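# How Does Face Paint Turn You Into a Tiger?

Have you ever sat on a wobbly stool at a fair and come away with whiskers? Face paint is one of the fastest costumes in the world, and there's some great science hiding in it!
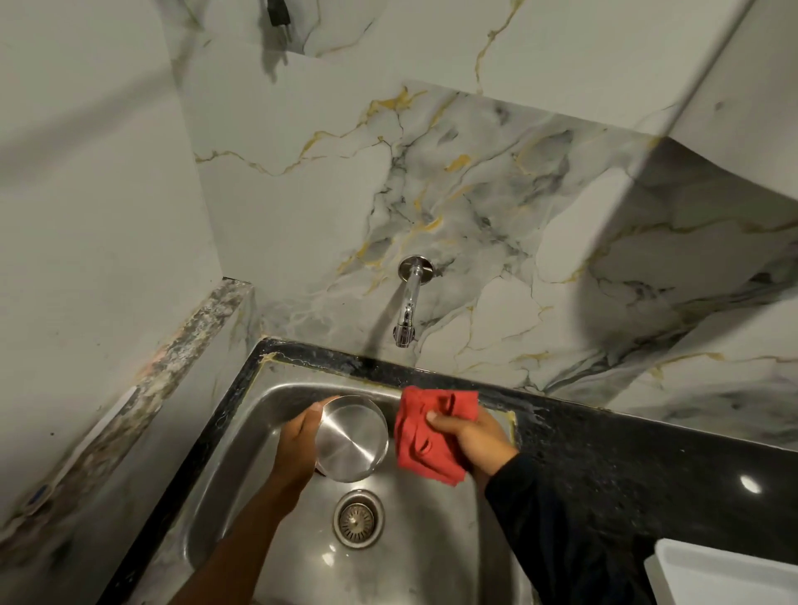
## What's in the pot?

Every paint needs a color and something to hold that color together. The color comes from **pigment**, a powder so fine that it feels like flour. The part that holds it together is called a **binder**. In most face paints made for kids, the binder softens when water touches it, so you can pick it up with a damp brush. Once the water dries off into the air, the color stays put (until you rub your nose, of course!).

## Why not use regular paint?

Poster paint is made for paper, and paper never gets itchy! Your skin is alive. It stretches when you laugh and sweats when you run. Real face paint is made to bend with you, and its ingredients are chosen to be gentle. Look for the words "for use on skin" on the package, and ask a grown-up to try a tiny dot on your arm the day before.

## Tricks your eyes fall for

Lenuța Nedelcu paints faces at the Andbridge costume parade every October, and she can make a tiger with only 6 colors. Her secret is light and dark! Pale paint makes part of your face seem to pop forward, and dark paint makes it seem to sink back. So a tiger gets a white muzzle, and a skeleton gets black around the eyes. Your face hasn't changed shape one bit, but your brain is sure it has.

## Try it: a two-stripe tiger

1. Wash your face and pat it dry.
2. Dab orange on your cheeks and forehead with a damp sponge. Stay away from your eyes and lips!
3. Let it dry all the way. Wet orange and wet black make mud.
4. Paint 2 black stripes on each cheek, fat at the outside and pointy near your nose.
5. Roar at somebody.

## Getting it off

Use warm water, mild soap and a soft washcloth, and go slowly around your eyes. Orange likes to hide by your ears, so check there before bed or your pillow will be part tiger too!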